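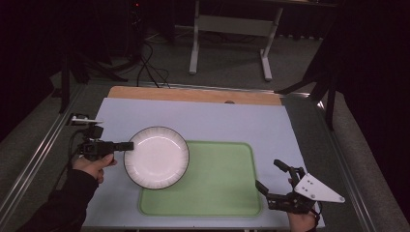
5.3 Aligning the head view with the gripper streams

Applies to: Woltgate Recorder and Woltgate Align, two-handed sessions with hand-held grippers.

Align brings the head camera and both gripper cameras onto a common clock, then writes the finger state into each session as a separate channel. Sessions that have not been aligned will open in the viewer but are rejected by the Hordiienko training exporter.

Before you start

Complete the lens calibration in 5.1 and the gripper zeroing in 5.2. Close any other program that is using the cameras. Recorder does not share devices, and a camera held by another process is listed as "absent" with no further message.

CAUTION: Do not change the lens focus after calibration. Align will not detect the change and the rim fit in step 8 will be wrong.

Procedure

1. Start the Recorder service and confirm that all three streams are listed: head, grip_left, grip_right. If the left and right streams are swapped, correct this in the device table. Do not swap the cables.

2. In Network, set the clock port to 1480. The head unit and both grippers must use the same port.

3. Select Clock > Sync and wait until every stream reads LOCKED. A stream that alternates between LOCKED and DRIFT is usually running through an overloaded hub. Move it to its own port on the computer.

4. Place the dish and the tray on the work sheet within the head view. Overlap between the dish and the tray is acceptable. The segmenter treats them as separate objects as long as their colours differ.

5. Press Record. Hold both grippers still in the head view until the marker in the status bar turns green, then open and close each one fully. Align uses these movements to match the finger channel to the video.

6. Grasp the dish by its rim with one gripper. Keep the other clear of it. Hold the grasp until the status bar shows HOLD, release, and stop recording.

7. Open the session in Align and select Match > Automatic. The offset for each gripper stream is shown beside its name. If an offset is blank, no open-and-close movement was found. Repeat from step 5.

8. Go to the first HOLD event and select Rim > Fit. The fitted curve is drawn on the gripper view and should follow the dark edge of the dish up to the fingertips.

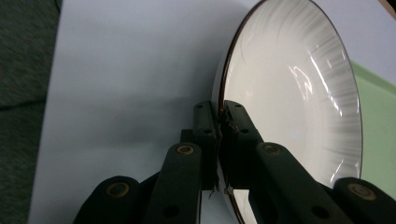
Figure 5-2. Gripper view during a rim grasp, both fingers on the rim.

9. If the curve leaves the rim, lower Highlight Limit and fit again. Glazed ceramic gives strong reflections on the inner surface, and with the limit set too high the fitter will follow a reflection in place of the edge.

10. Select Fingers > Mask and check that the mask covers both fingers and the linkage below them. Pixels outside the mask are passed to the object tracker. An undersized mask causes the tracker to report the linkage as a second object.

11. Save. Align writes the offsets and the mask to the session folder and leaves the original video untouched.

Notes

Note 1: Loose fibres or worn material at the fingertips can open a gap in the mask. Clean or replace the fingertip pads, or raise Mask Margin by 2 and repeat step 10.

Note 2: The head view and the gripper view report the dish in different coordinates. Do not compare positions between them until the session has been saved. The viewer labels unsaved values RAW.

Note 3: With the Bormont driver, the head stream may start later than the gripper streams. Align pads the missing section and marks it grey on the timeline. Grey sections are dropped on export.

Note 4: Rim fitting supports round dishes with a contrasting edge. For plain dishes, turn off Rim in the session profile and use the outline from the head view.

Messages

NO OVERLAP
The streams have no shared time range. Check the clock port on each device (step 2).

FINGER STATE FLAT
The finger channel did not change during the session. Repeat the zeroing in 5.2.

RIM AMBIGUOUS
More than one curve fits. Lower Highlight Limit, or select the correct curve by hand and press Accept.

MASK STALE
The saved mask belongs to an earlier calibration. Delete it and repeat step 10.

Batch use

Once one session has been aligned, its mask can be applied to others recorded with the same calibration. Select Batch > Apply Mask and choose the target folder. Offsets are never copied and are computed again for each session.

Section maintained by Kacper Dudek, Skaltmont. Last revised 2019-09-07.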